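How to Check a Penny Stock Tip Before You Put Money In

Every few weeks a headline says some tiny stock is "taking off," and every few weeks people buy it after it has done so. I have bought a few of these myself and I don't recommend the experience. If you're going to do it anyway, the steps below will take you most of an evening. Anybody who says you don't have an evening is selling you something.

I'll use a stock called Bremutum as the running case. It trades over the counter, well under the $5 line that most people mean when they say "penny stock," and I first heard of it from a free newsletter called Jorness.

Step 1. Write down where the tip came from

Do this before you look at a chart. Put down the name of the site or newsletter, what it claimed, and what it wants you to do next. Then scroll to the very bottom and read the gray print.

The Jorness email said its past picks had gained as much as 2,714 percent. "As much as" is doing a lot of work there. That is one pick, measured from its lowest price to its highest, and you would have needed to buy and sell at exactly those two moments. The email did not list the losers. The gray print said the publisher had been paid by a third party to "raise awareness" and might sell its own shares at any time without notice.

Read that sentence twice if you find one like it. Somebody who owns the stock is being paid to get you to buy the stock. For me that's usually the end of it, and you could stop here too.
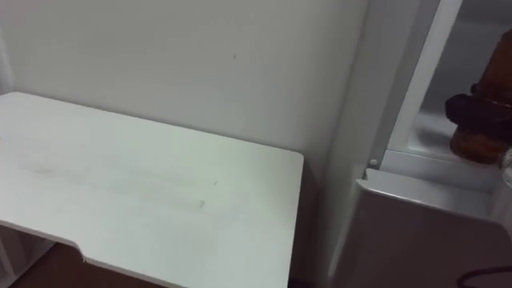

White table with nothing on it.

Step 2. Find the filings

Look up the company by its full legal name on the SEC's EDGAR search, which is free. Ticker symbols get reused and small companies change names a lot, so make sure the address and the state of incorporation match what the company's own website says.

If you find no filings at all, that isn't always a crime. Some small companies are not required to file with the SEC. It does mean you'd be buying on the company's word, and I don't see why you would.

If there are filings, open the latest annual report and search the text for these terms:

- going concern
- convertible notes
- reverse split
- related party
- material weakness

"Going concern" language means there is real doubt that the company can keep operating for another year. Convertible notes often mean that lenders can turn their loans into shares, sometimes at a discount to the market price, and sell them to people like you. A reverse split in the past means the share price has already been propped up once. Bremutum had all of these except the reverse split, and it was asking shareholders to approve one.

Step 3. Compare the share count over time

A chart of the price won't tell you how many slices the pie has been cut into. Take the number of shares outstanding from the cover of the newest report and compare it with the same number from a few years back. If the count has gone up sharply and revenue hasn't, the company's main product is its own stock.

Promoters like to say "low float" at this stage. Ask them what date the float figure is from. I've tried this in two chat rooms and was removed from one.

Step 4. Read the press releases in order, oldest first

Most people read only the newest one. Start at the other end. Bremutum put out 13 releases in a single year, and I went through them with a pen. There was a "letter of intent" with a firm called Ikeda that was never mentioned again. There was a "strategic pivot" in March, and another pivot away from it before the summer was over. I found no release saying a product had been delivered to a paying customer.

Look for words that cost nothing to write: exploring, anticipates, positioned, in talks. Then look for a dollar amount you can match to a filing. If you can't match any, cross the release out. You may end up with a very clean page.
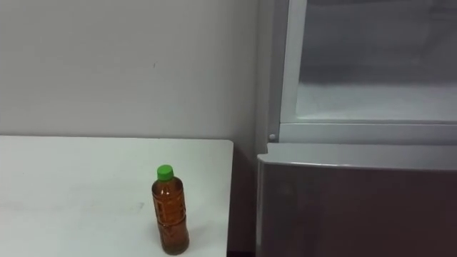 Step 5. Look at the spread

Your app probably shows one big friendly number for the price. You can't necessarily sell at that number. I use Ollstead, and there you have to tap the price and then "quote details" to see the bid and the ask. Other apps put it somewhere else, seldom anywhere easy.

The ask is what you'd pay to buy right now. The bid is what you'd get if you turned around and sold. With a big company the two are close together. With Bremutum the ask was 13 cents when I looked, and the bid was a good deal lower – so a buyer at the ask would have been down a painful amount before the company did anything wrong.

Check the volume too. A stock that barely trades on ordinary mornings and then goes wild right after an email blast is telling you who the buyers are.

Step 6. Decide the amount, then lock it in

If you've read this far and still want to buy, pick a figure you could lose completely. My own limit is $375 for this kind of thing, for the whole year, and I think that's too high. Don't borrow it, and don't use margin even where the app offers it.

Use a limit order. A market order on a thinly traded stock can fill at a price you never saw on the screen. Enter the highest price you're willing to pay and leave it. If it doesn't fill, you haven't missed anything you can prove.

Write your exit down before the order goes in, on paper, with a price for selling at a loss as well as one for selling at a gain. A stop order may not help much, as these stocks can drop straight past it, and some brokers won't accept one on them at all.

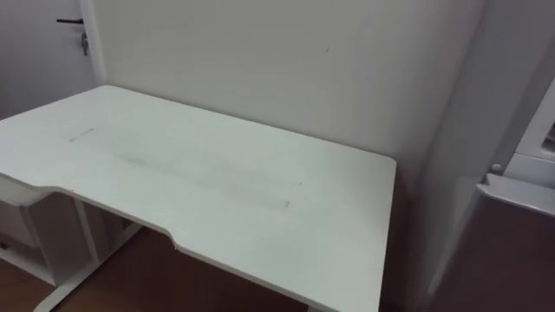
White desk with a shallow curve cut into the front edge.

Step 7. Wait one night

Leave the app closed and look again in the morning. If the case for buying depends on getting in before 9:30 a.m., it was never a case about the company.

What I did with Bremutum

I didn't buy. I can't tell you that was right, and it may well double next week on another letter of intent. Jorness has since emailed me about a lithium company.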